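¿Pueden ya las máquinas con las tareas de casa? Notas para la charla
Versión para sala, 2018-05-18

Antes de empezar: pedir que bajen un poco la luz del fondo. No arrancar con el chiste del aspirador, en Stillport no se rió ni la primera fila.

Entrada. Preguntar quién ha visto el vídeo de Vekitz, el del brazo que dobla toallas. Dejar que levanten la mano. Luego preguntar quién ha visto el vídeo sin cortes ni aceleración. Esperar. El vídeo va a 13 veces la velocidad real y el dato aparece en una esquina, en gris claro sobre fondo blanco. No digo que mientan. Digo que lo han puesto donde no se lee.

Tesis, despacio: casi todo lo que se nos enseña como trabajo doméstico automatizado es una tarea preparada por una persona para que la máquina llegue al último gesto. La persona cuenta como coste y casi nunca aparece en la diapositiva de costes.

Pasar a lo concreto. Un recipiente de plástico transparente, con tapa de cierre a presión, encima de un estante blanco. Guardar eso, sacarlo, llevarlo a la mesa. Cualquiera de esta sala lo hace hablando por teléfono.
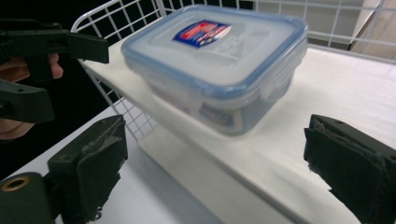

Lo difícil se reparte en cosas que no nos parecen cosas. El plástico transparente engaña a muchos sensores de profundidad, que leen lo que hay detrás. La tapa brilla y el brillo cambia en cuanto te mueves. El peso depende de lo que haya dentro, y el contenido se desplaza. Si aprietas poco, resbala; si aprietas por donde no debes, salta el cierre y tienes la cena en el suelo. Y todavía no hemos hablado de abrirlo.

(Si alguien pregunta por las ventosas: en caja de cartón, muy bien. En una tapa con relieve, que traigan una y lo vemos.)

Datos. Prueba nuestra en el taller de Brunton, dos semanas de junio del año pasado. Recoger un recipiente de cocina y dejarlo en otro sitio, sin tocar nada entre intento e intento. De 46 intentos, 40 buenos. Suena estupendo, lo sé, y el folleto de Murkach lo pondría en letras enormes. Hacer la cuenta en voz alta: seis fallos. En una cocina con ese ritmo, antes de acabar la semana hay alguien fregando salsa. Además, el recipiente era siempre el mismo modelo. Cuando lo cambiamos por otro más bajo hubo que volver a ajustar casi todo y dejamos de apuntar.

Sobre demostrar con la mano humana. Me parece el camino más serio de los que hay: una persona lleva la pinza, hace la tarea muchas veces y de ahí se aprende el movimiento. Pero conviene recordar qué se está registrando. Se registra a alguien que ya sabe dónde está el recipiente, que corrige la muñeca sin pensarlo y que no va a empujarlo contra la pared. Todo eso lo pone la persona — gratis — y luego hay que ver cuánto pasa a la máquina.
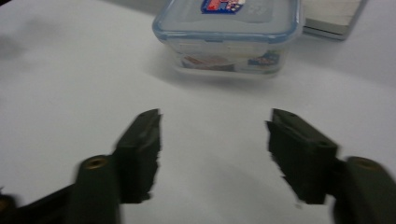

En Stillport me lo discutieron desde la tercera fila, y lo recojo porque la objeción es buena: que a un aprendiz tampoco le pedimos que sepa nada el primer mes, que le ponemos las piezas cerca, le repetimos lo mismo y aceptamos que rompa alguna, y que no se entiende por qué a la máquina se le exige entrar sabiendo.

Mi respuesta. Al aprendiz le cambias la caja y sigue trabajando. Puede que tarde más, puede que proteste. A la máquina, de momento, le cambias la caja y llamas al servicio técnico. Cuando esa diferencia se reduzca, retiro media charla con mucho gusto.

Taller, muy rápido si vamos mal de tiempo. Atornillar la misma pieza en el mismo sitio: resuelto hace mucho. Vaciar un cajón de piezas revueltas: a ratos. Recoger el banco al final del turno: no lo he visto hacer ni una vez sin alguien al lado con el botón de parada.

Qué preguntar al comercial. ¿A qué velocidad va el vídeo? ¿Cuántos intentos se descartaron? ¿Quién colocó los objetos? ¿Puedo traer mis propios recipientes? Con la última suele acabar la visita.

Dejar 2 minutos para preguntas y repetirlas al micrófono, que en la grabación anterior no se oía a la sala.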